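Search this journal Enter keywords Advanced search Go

Print this article | E-mail to a colleague

4.2 The dropped-item fault

The Rudstead cell was reported to us as working. The log it kept said so too: in the June runs, 50 picks were attempted and 50 were marked complete. We had doubts about that number before we looked at anything else, as a perfect score on thin, shiny packaging is rare in our experience and rarer still in published work.

A second check was made by hand. After each run, the items in the delivery tray were compared with the order list. Of the 50 picks marked complete, 40 had placed the right item in the tray. The others were logged as good and were not good. Some items had slipped during the move and fallen outside the tray, and some had never left the bin.

The cause was dull. The control program, supplied under the name Pernska, decided that a pick had worked by reading the force at the wrist at one moment, just after the arm lifted. If the reading passed a set limit, the pick was written down as complete and never looked at again. A light packet barely changes that reading. The pull of a cable on a moving arm can change it a good deal more. 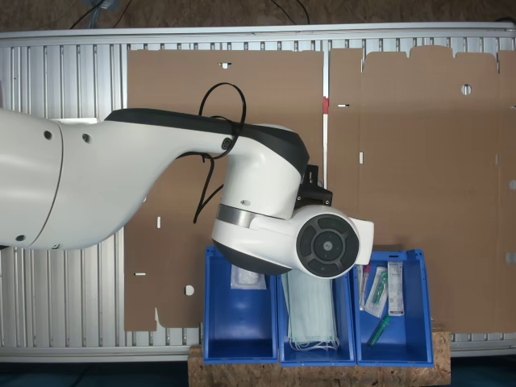 Figure 3. Pick station with supply bins and arm. Photo: Santoso Automation Study, used with permission.

The three bins in Figure 3 hold goods of very different kinds, and we think this matters more than the supplier allows. Face masks stand in a stack with their ear loops at the bottom of the bin, where a loop can catch on its neighbor. The bin to the right of them mixes a wrapped syringe with an upright box and other items. One force limit was used for all of it. We could find no test in the supplier's papers that supports using a single limit this way.

The black cable that loops over the arm near the elbow and hangs down its side also deserves a closer look than it got. When we repeated the lift with no item held, the force reading passed the limit in 3 of 30 trials. Each of these would have gone into the log as a finished pick. Tying the cable closer to the arm lowered the false readings, but we did not run enough trials afterward to say they were gone, and we would not trust anyone who said so on the same evidence.

Pernska's makers answered that a later version reads the force twice. This may help with items that slip early. It does nothing for an item lost after the second reading, and it still treats the arm's own report as proof. The Lultavmont site has moved to weighing the tray after every order. Its results have not been shared with us, so we make no claim for them here.

Until the tray is checked by something other than the arm, we see no reason to accept the success rates given for this cell or for others that score themselves in the same way.

Reader comments (3)

We had the same thing with a different arm. Log said fine, tray said otherwise. Took us weeks to believe the tray.

Was the arm speed the same in the empty lifts? A slower lift would pull less on the cable. The text doesn't say.

I think the authors are too hard on the two-reading fix. It's cheap and it catches some of the drops. Would still like to see the weighing data.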